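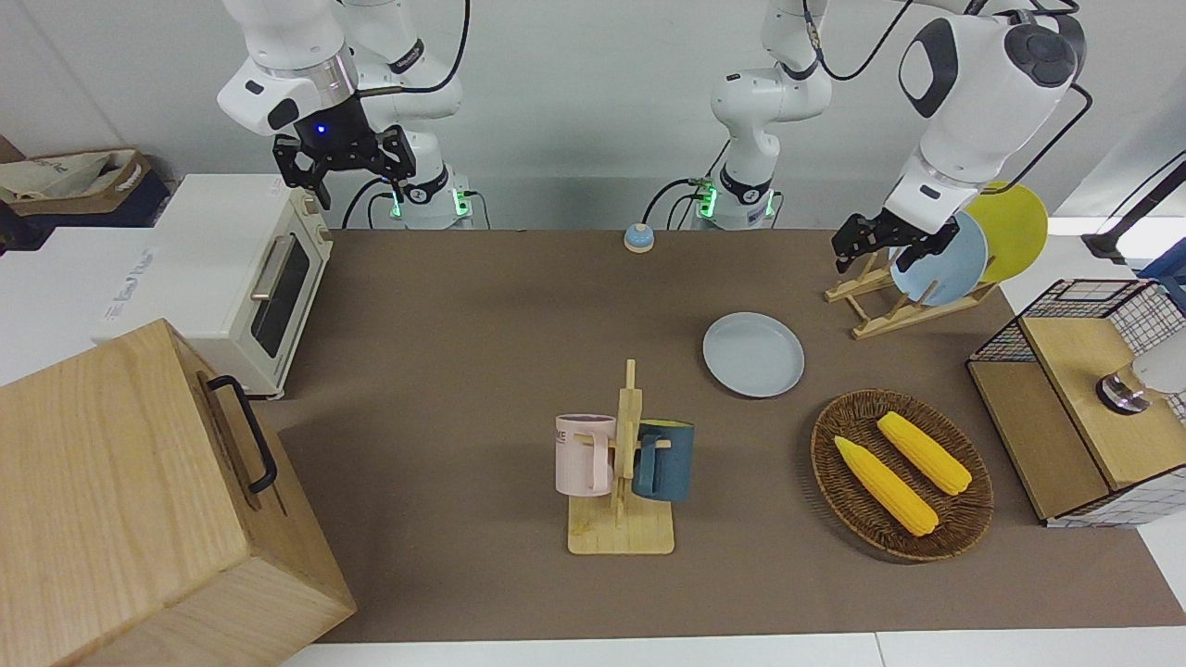

How to Set Up a Small Dish Corner on One Table

When I moved to the apartment over the Partanen bakery, the kitchen had a sink, a window and no counter. Everything had to go on one table: the drying of the plates, the toaster oven, the place where I eat breakfast. I made many mistakes in the first months, so I write down the order that works for me. Jucélia Meireles, my neighbor, has now done the same in her kitchen and she corrected two of my steps.

What you need

A table that does not shake
A mat or a cover for the top
A dish rack with upright pegs
Two dish towels, one for the hands and one for the plates
A small tray, only if your rack drips from below

Step 1. Take everything off

Really everything, also the salt. Wash the table with warm water and a little soap and let it dry. If you lay the mat on a damp table, you will get a gray smell under it after one week. I used a mat from Skomov and I cut it with scissors to the length of the table. Leave it flat overnight with some books on the corners.

Step 2. Place the oven first

The oven is the heaviest thing and it has a cord, so it decides where the others go. Put it at one end, close to the outlet. Read in the manual how much free space it wants behind and on the sides, and respect this. Nothing made of cloth should hang near it. The door must open fully without touching a cup.

Step 3. Place the rack at the other side

Plates and heat do not need to be neighbors. I keep the rack on the side of the sink, so that the water falls on a short way and not across my bread. Turn the rack until the plates face you. Then you can take one out with one hand, and you see at once if there is still sauce on it.

Before you load it, push on the pegs with your finger. If one moves, put a drop of wood glue and wait until the next day. My first rack, a Ledon, lost 4 pegs in one winter because I did not do this.

Step 4. Load the plates

Start with the plates you use the most and keep the same place for them each time. Hold a plate by the rim, low over the table, and bring it to the rack without lifting it high. Give each plate its own gap between the pegs and let it lean a little. 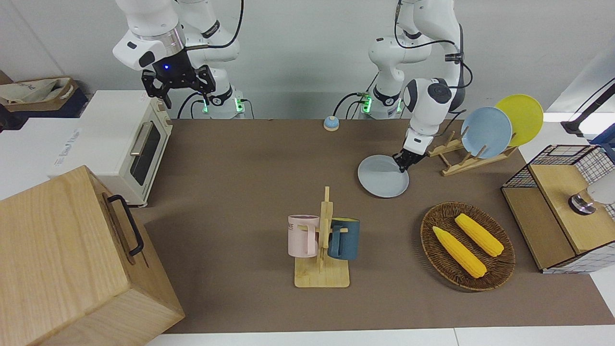
The order of the plates is a matter of taste, but I have a preference. Big ones go behind and small ones in front, and if all are the same size I arrange them by color. With a light blue plate in front and a yellow one behind it, you still see both, even when one covers part of the other. Jucélia puts her plates with more space between them, and she is right that they dry faster. If you wash for four persons, do it in two rounds.

Step 5. Keep the middle free

This was the hardest for me. The middle of the table wants to collect letters, keys and fruit. I allow one small thing at the back and the rest must find a shelf. When I cook, I need this free part for the cutting board.

Step 6. Every evening

Put the dry plates away, wipe the mat and lift the rack to wipe under it. On Sundays I take the mat to the bathtub and wash both sides - the bottom side is always worse than I think.

Wooden racks need oil two times in a year. I do it in February and again after the summer, with a thin coat on a cloth.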